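Teaching the arm to put the groceries away
2020-06-24

I've been meaning to write this one up for a while, so pour yourself something and get comfortable.

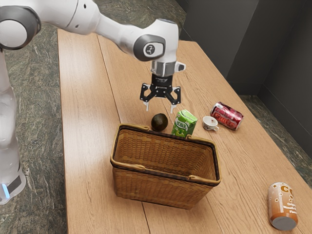 Back when I started at this I thought that driving a robot arm by remote control would feel like a video game, and for the first ten minutes it does! Then you try to pick up something small and round, and you find out how much your own fingers have been doing for you all these years.

We're practicing in simulation for now. The task is about as homely as they come: pick things up off a table and put them in a basket. Obaidul Khan set it up, and he wants 90 clean demonstrations before we train anything. So far I have 13 I'd be happy to show him, and I've thrown out plenty more (mostly my own impatience). Cans on their sides are my weak spot — I come down a little crooked, one finger touches first, and off it goes.

What helped most was a tip from Sizwe Pillay, who told me to stop for a breath right above the thing before lowering the gripper. It felt silly and slow. But the policy copies whatever you do, dithering included, and a calm little pause is a much nicer thing to pass along than a wobble.

I'm hoping to be done by August, and then we'll see how it does without me. More tea first, though, and then back to those cans.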